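Looking after the arm on the kitchen bench
Bench notes, Duvville workshop

These tips cover the small overhead arm that works over the play-kitchen counter. Most of them apply to any light arm with a two-finger gripper and a cable running down the outside.

Before power-up

Move the arm through its full reach by hand with the supply off. It should feel the same in both directions. A gritty spot usually means crumbs or lint in a joint cover. Take the cover off and brush it out dry. Compressed air pushes the dirt further in.

Check the finger screws with the short hex key. They work loose first, well ahead of anything on the upper links. A drop of medium threadlocker holds them for a season. Do not use the permanent grade – the fingers come off for cleaning.

Cables

Leave a loop of slack at the wrist. Turn the wrist to each end stop and look at the loop both times. If it pulls straight at either end, feed more cable down from above and re-tie. Ties should be snug enough to stop sliding and loose enough to turn with a fingertip. We lost a Dutar lead in March to a tie that had been pulled tight with pliers.

Finger faces

Wipe with a damp cloth, then a dry one. Solvent hardens rubber pads. If a pad has gone shiny, scuff it lightly with a kitchen scouring pad. Replace pads in pairs, or the grip will pull to one side.

Setting the height

The counter is the zero. Lower the closed gripper until a sheet of printer paper just drags under the tips, then raise it 10 mm and save that as the floor. The bowl needs its own floor, set from the inside of the base. Steel does not give, and a finger that lands on it hard will bend the bracket before the motor trips.

Approach the bowl from straight above. Coming in at a slant catches the rim. Set the open width with the largest item you plan to lift, and add 11 mm.

Test run

Use light, soft-edged items and run 20 picks at half speed before going to full. Keep the layout the same every time: cloth on the left, bowl in the middle, brush on the right. A change in the results then points to the arm.

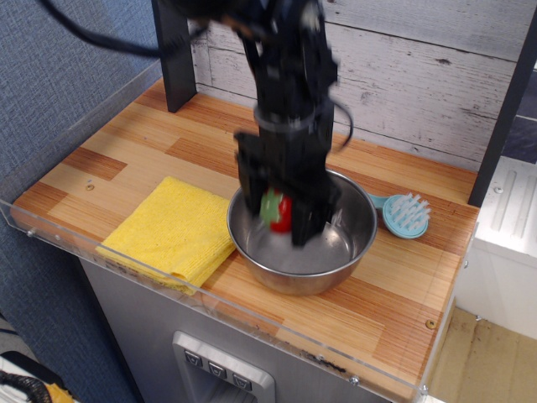
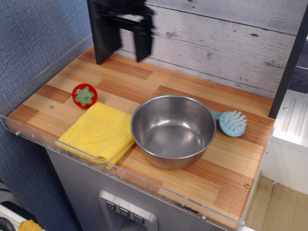
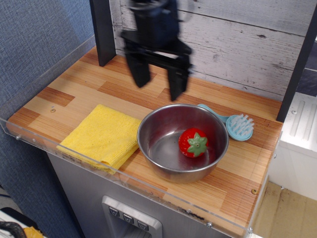

Bowl, yellow cloth and blue brush on the counter.

If picks start to miss by the same amount in the same direction, redo the zero. If they miss at random, go back to the finger screws and then the wrist joint. Play in the wrist shows up as a click when you rock the gripper sideways with power on.

Log the pick counter when you change pads. Our last pair came off at 844, with one corner starting to lift. Spare pads and ties are in the Jivudero drawer, second from the top.

Recent tips
Re-gluing a drawer runner
Trajkovski bench vise: cleaning the screw
Getting limescale out of a parts washer
Which threadlocker for which bolt
Storing hex keys so the sizes stay together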